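Green Biscuit Tub, Open Top — used as a toy tub

Mornthorpe Secondhand & Surplus > Storage > Small tubs > Green
Item: Firniteck lot, green
Condition: used, clean
Listed by Catherine Menzies
Updated Friday, June 21, 2019

Back in stock. Same green tubs as before, same price, no lids. Please read the bit about lids before you ring us.

Bright green plastic, rectangular, printed front. Was a biscuit tub, coconut milk flavour, and the printing is staying on. Don't ask us to get it off, we tried with one and it looked dreadful. Sides go out a little towards the top so small hands get in and out without scraping. Good thick rim.

We sell these mostly for toy food. Also crayons, pegs, bath bits, seed packets, dog treats. Anything small that ends up under the sofa. Fine on a low table, fine on a shelf if the shelf is deep enough — measure first. Stacks when empty but they do stick a bit, give it a twist.

What you get
One tub. No lid. No contents. The play food and little figures are not for sale and not included, we get asked every week.

What fits
More than you'd think. Play fruit, a corn cob, a bunch of grapes, a few squeezy animals, that sort of size. A play teapot or a cooking pot will go in but then not alot else will, so leave those out beside it. Very small bits drop to the bottom and get lost, put them in a little pot of their own first. 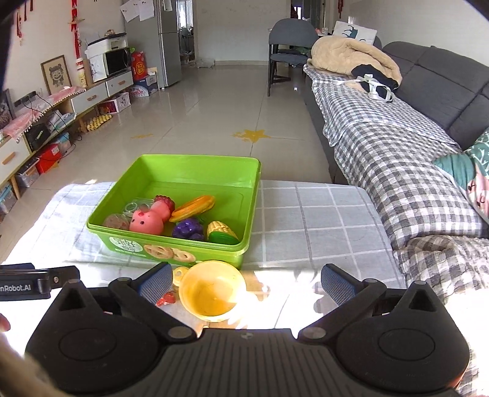
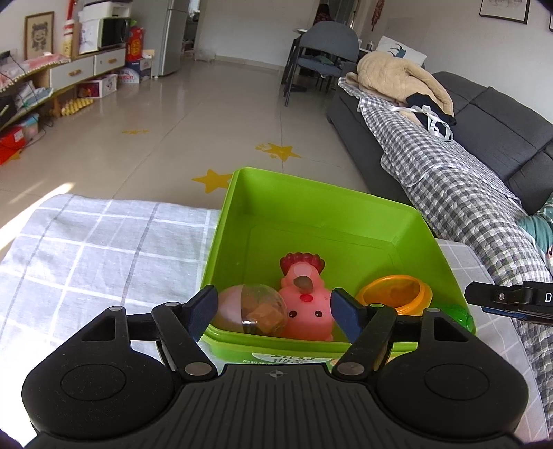
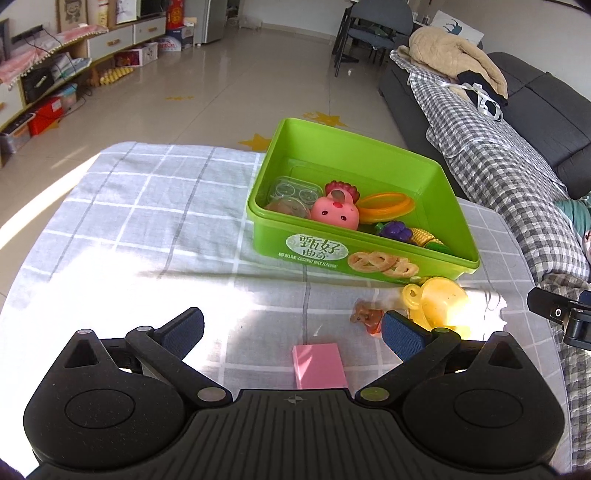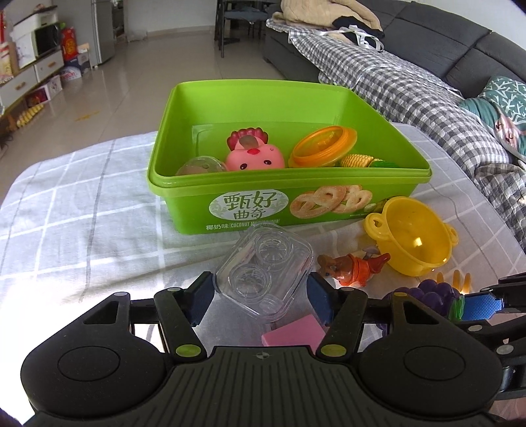
Green tub on the checked cloth, toys inside. Tub only, toys not included.

Lids
None. They came to us without. Calum Swanson in the warehouse had a go with the lids off the Trenmont range and they do not fit, they slide about. If you need it covered a tea towel and a big elastic band does the job. If you need it properly shut buy a different tub, see the Paterson clip boxes on the next page.

Washing
Warm water, washing-up liquid, soft cloth. Not the dishwasher. Not a scourer on the printed side. Dry it before the toys go back or you get that smell.
If yours arrives with a sticky patch it is label glue from our own stock sticker, a drop of cooking oil shifts it.

Not suitable for
Food. We sell it as storage only.
Standing on. Sitting on.
Anything heavy carried by the rim.
Outdoors all year — colour will go in strong sun, we had a stack by the window and the top one went pale down one side.

Price and quantities
Single tub, or packs of 3. Nurseries and playgroups, we can do 50 to a pallet box with a bit of notice. There were 600 in the lot when it came in and about 200 left at the time of writing. When they're gone they're gone, we have no idea if there will be more.
All the same green. No other colours, sorry.
Print can be a bit off centre on some. Small scratches on most. Anything cracked gets pulled out before packing but if one slips thruogh send us a photo and we'll post another, no need to send the bad one back.

Delivery
Singles go in a bag inside a box. Packs of 3 go nested. Allow a few days, longer in June because half of us are off. Collection from the yard is fine, ring first, use the side gate and ask for Calum.

From customers

"Bought for the play kitchen corner. Tidy up takes no time now, everything in one go and the tub goes under the table. Would like a lid." — Jeanie Baird

"Does what it says. Bigger than I expected. Smelt faintly of biscuits for a day or two which my two thought was wonderful." — Evander Purves

"Got a pack of 3, one for food, one for animals, one for I don't know what, bits. One had a scratch but it said it would. Fast delivery." — Safta Sandu

Questions we get

Is it see-through? No, solid colour.
Does it have handles? No. Hold it under the rim with two hands.
Can I have one without the printing? No.
Will you hold some for me? A week, if you ring. After that they go back on sale.

Trade orders and anything awkward to Catherine Menzies at the office, mornings best. Returns within the usual time, tub clean please.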